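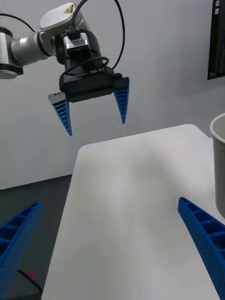 About Kendine College
January 18, 2025
By Chaltu Bogale

Kendine College is an independent provider of vocational training in bookkeeping, payroll and office administration. The College enrols 200 students each year -- most of them already in work -- and limits evening classes to 16 places.
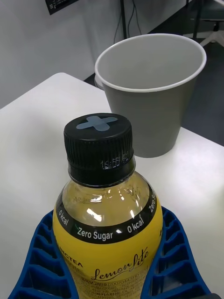

Our Programmes
Certificate courses commence in April and run for 10 months. The Karpenko Bursary assists students returning to study after caring for family. Enquiries concerning recognition of prior learning should be directed to the Registrar, Clem Kingi.

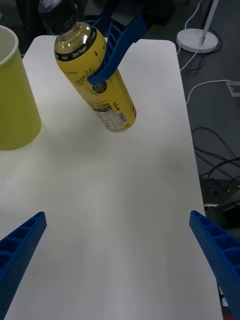
A yellow drink bottle on a white table.

The College's enrolment office is located at 1608 Rasham Road.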